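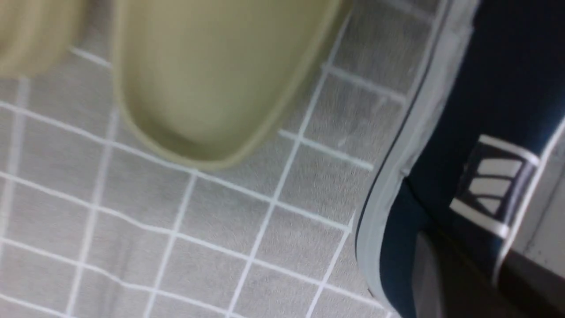
One member asked whether the Wiltberg hall booking could be moved back to the old start time of 6:30 pm, as the later start makes it hard for anyone catching the last bus. The chair said the hall is let to a dance class until 7 pm and the hirers have no plans to change. It was agreed to leave the start time as it is and finish by 8:45 pm, with the formal business first and the sewing table after.

Minutes of the last meeting
Accepted with one correction. Under Supplies, "wool batting" should read "cotton batting".

Matters arising
The urn has been descaled and works. The missing key to the fabric cupboard was found in the raffle tin. A second key will be cut and kept with the secretary.

Finances
Opening balance was $1,551. Takings from the fabric sale came to $696, which is better than last year, mostly owing to the bundles of remnants. Hall hire has been paid up to the end of June. The invoice from Xaba for thread and bobbins has not arrived and the secretary will chase it. Subscriptions stay at the current rate.

A member asked if the sale money could go towards a second ironing station. The meeting was in favour, provided the hall wiring can take another iron on that wall. The secretary will ask the hall office before anything is bought.

Tellmont quilt show
Our entry form has gone in and been acknowledged. We have been given 16 hanging spaces, the same wall as last time, plus a table for small items. Quilts must have a sleeve sewn on the back and a cloth label with the maker's name. Safety pins will not be accepted as a substitute this year. Anyone unsure about sleeves should bring the quilt to the February meeting and someone will help.

There was a long discussion on whether kit quilts should be shown. Some felt the wall should be for original work only. Others pointed out that several newer members have only made kits so far and would be left out. Put to a show of hands and carried that kits are welcome if the label names the pattern.

Transport: two cars have been offered. A third is needed for the poles and the folding table. Drop-off at Tellmont is between 8 am and 10 am, at the rear door.

Comfort quilts
The total handed over since the project began is now 91. Nostular House has asked for lap size only from now on, as the larger ones are awkward in wheelchairs. Bright colours are preferred. Finished tops still waiting for backing are in the blue tub, and members are asked to take one home if they have time.

Workshops
The curved piecing workshop was full and there is a waiting list, so it will be repeated in autumn. Suggestions for winter were hand quilting, machine maintenance and a session on choosing borders. Machine maintenance had the most support. Members should bring their own manual and a small screwdriver.

Library
Four books are overdue. Please check your shelves at home. The book on hexagons has a loose spine and is out of circulation until it is mended.

Other business
The tea roster has gaps in March and May. The sheet is on the kitchen door.
A request was made for better light at the back tables. Members may bring their own lamps in the meantime, with cords kept clear of the aisle.
Scraps left in the hall bins must be bagged and taken home, as the hall has complained about thread in the vacuum.

Meeting closed at 8:20 pm. Next meeting in February, same hall, 7:15 pm start.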